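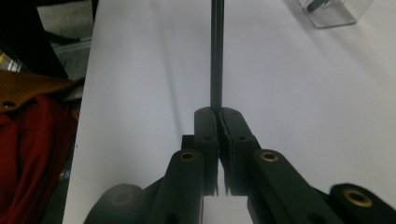 Fig. 1. Thin rod, held upright between two fingers.

Bicycle Mechanics II
Session 4 handout: Spokes, tension, and why your wheel went wobbly
Instructor: Telma Aravena
Pistdale workshop, starts at 6:30 p.m., which means 6:30

Where we left off

Last session ended with Benjamín Villalba's rear wheel in the stand and most of us pretending to see the wobble. Tonight we deal with it. Bring back the reading on hubs if you borrowed it. Two copies are still out and I know who has one of them.

How a spoked wheel holds you up

A spoke is very strong when you pull on it and hopeless when you push on it. Lean on the end of a loose one and it bends. So a wheel is built with every spoke already pulling hard, all the way around, before anyone sits on the bike.

When you do sit on it, the rim flattens a tiny amount where it meets the ground, and the spokes down there lose a bit of tension. The rest hardly change. There is an old argument over whether the hub "hangs" from the top spokes or "stands" on the bottom ones. Hipólito Gaete will be happy to continue it with you in the parking lot. For our purposes: the bottom spokes get looser once per turn of the wheel, then tighten again, and they do this for as long as you own the bike.

That loosening and tightening is what breaks spokes. Metal gets tired. A spoke with plenty of tension never goes fully slack, so it stays seated in the hub and the nipple stays put. A spoke with too little goes slack under load, rattles at the elbow, and snaps one morning on a perfectly flat road while you are thinking about lunch.

Terms you will need

True: the rim runs straight, side to side.
Round: the rim doesn't hop up and down. Also called radial true by people who like saying radial.
Dish: the rim is centered between the locknuts. Your rear wheel has spokes at different angles left and right, so the tensions are different too. This is normal. Do not "fix" it.
Wind-up: the spoke twists along with the nipple and then untwists later, usually with a ping, usually on your first ride.
Drive side: the side with the sprockets.

Order of work

1. Check the hub bearings first. A loose hub looks just like a bad rim, and you can chase it all evening.
2. Drip a little oil on the nipples and let it soak in.
3. Squeeze the spokes in pairs and find any that are obviously slack. Mark them with tape.
4. Fix the worst hop, then the worst wobble, then check dish. Go around again.
5. Quarter turns. When you are close, eighths.
6. Turn slightly past where you want to be and come back, to take out the wind-up.
7. Squeeze parallel spokes together firmly, all the way around the wheel. Check it again. It will have moved. Everybody's does.

Which way to turn

Look at the nipple from the tire side, as if there were a screwdriver slot in it, and clockwise tightens. From the hub side it is backward. Violeta Cisternas, who has built more wheels than the rest of us put together, still mutters this to herself at the stand, so you may mutter it too.

To move the rim left, tighten a left spoke and loosen the right spokes next to it by half as much each. If you only ever tighten, you will end up with a very tight, very crooked wheel.

Reading a tension meter

The shop has one meter and it is not a clamp. The dial gives a number with no meaning until you look it up on the chart for your spoke type. Use the right column. Last term a group used the bladed column on round spokes and produced a wheel that could have been tuned to a piano.

Compare spokes on the same side of the wheel only. We are aiming for readings within 15 percent of the side's average. If you get within 10, stop touching it.

Homework

Ride your trued wheel up to Gardale and back on the gravel path, then put it in the stand and write down what changed. Half a page is plenty. Celeste Espinoza has the sign-up sheet for stand time.

Read the chapter on lacing before next session. Three-cross only. The fancy patterns are at the back and you may look at them once you have a wheel that is round.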